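About Favbridge

Favbridge helps small organisations plan and pay for robot equipment. Most of our clients are care providers, catering kitchens, colleges and workshops that have been told they ought to automate something and have a limited sum to do it with. We do not sell robots and we take no commission from the firms that do. Our office is in Hondthorpe, above the old seed merchant's, and we have a second desk in Kurkuria.

We began by writing equipment budgets for one college. The college had been quoted for two arms, and the quote left out the grippers, the mounting plates, the spare finger pads and the training. Once those were added the sum no longer fitted the grant. We rewrote the plan around hand-held grippers for the first year and one arm for the second, and the college still works to that plan.

A good deal of our work now concerns jobs done at ordinary tables and counters, with ordinary cutlery, before any money is spent on a fixed installation. 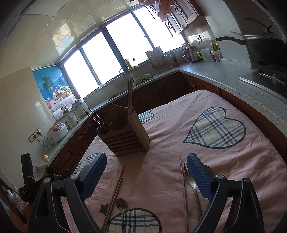 Adanech Bogale
Head of Equipment Planning

I write most of the budgets that leave this office, and I check the rest. Clients usually come to me with a price list from a supplier and a date by which the money has to be spent. I ask them to put the price list to one side and tell me what has to be picked up, where it lives, and who will be in the room.

Cutlery is a fair test of a purchase. A fork, a spoon and a chopstick are all thin and they all lie flat, but they do not want the same grip, and a metal chopstick is a different matter from a wooden one. If a client's real work is sorting and putting away kitchen things, a gripper that is only quoted for boxes is the wrong line in the budget, however good the discount.

What we put in a plan

Every plan has the same headings. There is the purchase price, delivery and fitting, spares, staff time, insurance, and what it will cost to get rid of the thing at the end. Staff time is the heading most often left blank when a draft reaches us. Someone has to learn the equipment, and somebody else has to cover their shift while they do.

We price spares for the first year along with the main order. Finger pads are cheap to buy but slow to arrive if ordered singly, and one client paid £558 in courier charges before we were asked to look at the account. Cables and batteries go under the same heading.

We usually advise starting with 2 hand-held units and no arm. A set can be shared between 6 members of staff without much trouble if there is a booking sheet. The trial runs for 20 working days, and at the end of it the client decides whether to go on to the second stage. Some stop there, and the plan allows for that.

The Raju plan

Our standard planning document is called Raju, after the street where we had our first office. It is a spreadsheet with a short set of notes. Clients keep their copy and can change it as they like. The October version added a sheet for comparing hire against purchase, and we have been asked for a version for shared premises, where the kitchen or workshop belongs to someone else. That is being written.

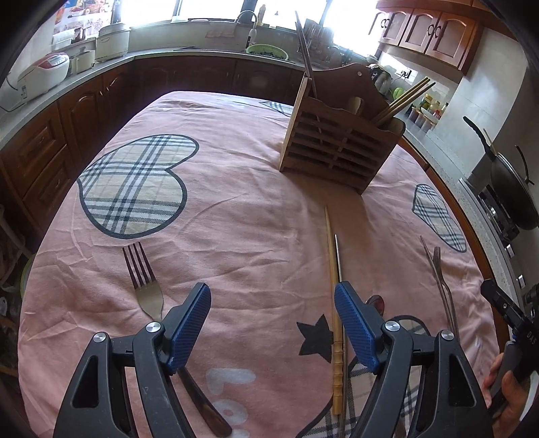

Can we hire equipment for the trial and buy later?
Most suppliers will agree to it if you ask before you sign. Get the hire price and the purchase price in the same quote, and ask how much of the hire will come off the final bill. Check who pays for worn parts during the hire period.

Working with us

A first conversation is free and can be held by telephone. After that we charge a fixed fee for the plan, agreed in writing. We visit the place where the work is done before we write anything, and nearly all our visits take a morning. The Hondthorpe office is open on the first Saturday of the month for clients who cannot get away in the week. Please ring the bell marked Favbridge and allow us a minute to get down the stairs.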